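Borrowing Table Linens from the Mendine Linen Closet: Your Questions

March 24, 2025
By Myrtle Halvorsen

Every spring my mailbox fills up with the same good questions, so I've finally sat down with a pot of tea and written out the answers. If yours isn't here, please write to me anyway, I do love hearing what people are planning!

What exactly is the Linen Closet?

It's a lending collection of tablecloths, runners and cloth napkins for anybody living in or near Mendine. We started with two boxes from my own attic and a very generous gift from the old Lodhi banquet hall when it closed its doors, and now we have 104 tablecloths and 1,054 napkins (yes, somebody did sit down and count them all, and that somebody was Telmo Alcaraz, bless him). You borrow what you need, use it, wash it and bring it back.

Does it cost anything?

There's a $10 deposit for each tablecloth, which you get back when the cloth comes home. Napkins and runners go out with no deposit at all. If you'd like to leave a little something for thread and stain remover we're always grateful, but please don't feel you must.

How long can I keep things?

Up to 10 days. November is the exception, with so many families wanting the big cloths at once, and then we ask for them back in five. If you're running late just call, and we'll sort it out between us.

How do I know what size to ask for?

Measure the length and width of your table, then decide how far you'd like the cloth to hang down. Eight inches on every side is comfortable for a sit-down meal and keeps it out of people's laps. So for a table that's 40 by 72 inches, you'd add 16 to each and ask for 56 by 88, or whatever we have that comes closest. For round tables, measure straight across the middle and add the same 16 inches. Buffet tables look nicer with a long drop, and for those Radwa Mahrous will happily talk you through it, she has dressed more wedding tables than the rest of us put together.

What colors and styles do you have?

White and ivory mostly, since that's what banquet halls bought. We also have a nice run of grays and blues, some checks for picnics, and a shelf of prints that I'd call cheerful and my daughter would call something else. Plain cloths are the easiest to match if you're putting several tables in a row. A print with a border does best on a table by itself, where the edge gets seen.

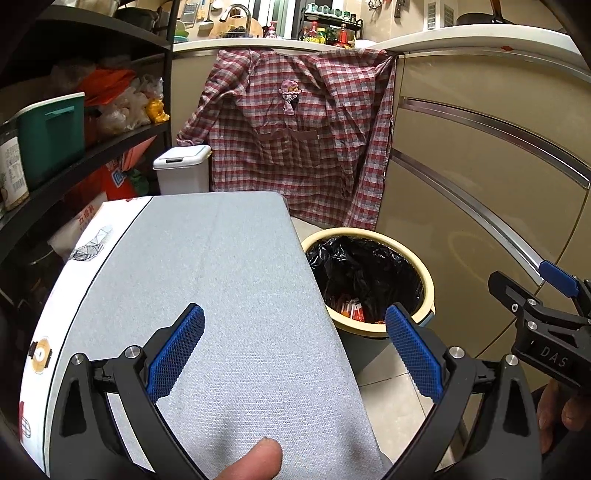

Light gray, with a faint stripe.

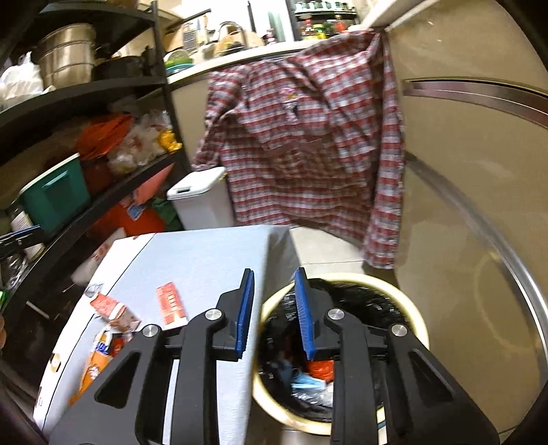
Pale blue-gray, with a white border and little printed motifs.

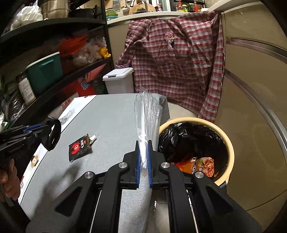 How should I wash a cloth before I return it?

Cool water, mild soap, gentle cycle, and please no bleach, even on the whites. Shake the crumbs off outdoors first. Dry it on the line if you have one or on low if you don't, and take it out while there's still a touch of damp in it so the creases don't set. You needn't iron! We press everything ourselves.

What if I spill something dreadful on it?

Blot it, don't rub, and rinse from the back with cold water. Candle wax can be left to harden and then lifted off with the edge of a spoon. If it's red wine or gravy and you aren't making headway, leave it alone and bring it to us with a note saying what it was. Marcus Haddad ran the laundry at the Flullby Inn for years and he has rescued cloths I had already given up for dusters.

Can I donate linens?

Please do. Small stains and loose hems are fine, but we can't use anything with a musty smell or a big tear in the middle. Drop-off is at the side door on Grakarley Street, and Efraín Mamani will give you a hand carrying boxes if you ring the bell.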